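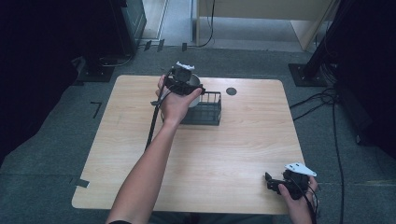 4.2 Seating and length of stay

Visits were logged at the Drornport reading room over four weeks in September. Readers at shared tables stayed for a median of 135 minutes – longer than those at single desks.

We use cookies to improve your experience. Accept | Manage
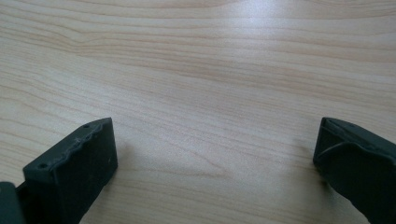

Figure 3. Table surface, pale wood grain. Photo: Giorgia Leone

Of nearly 200 readers asked, most chose a seat by daylight first and by noise second. Wednesday evenings were left out, as the room closed early.
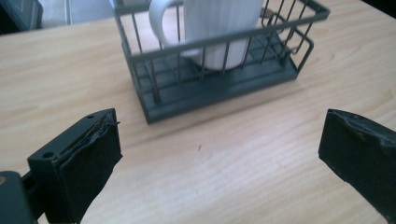
Noise mattered more to readers who came alone, a pattern also reported by Valentini and Jemal.

Shares 20 | Comments 4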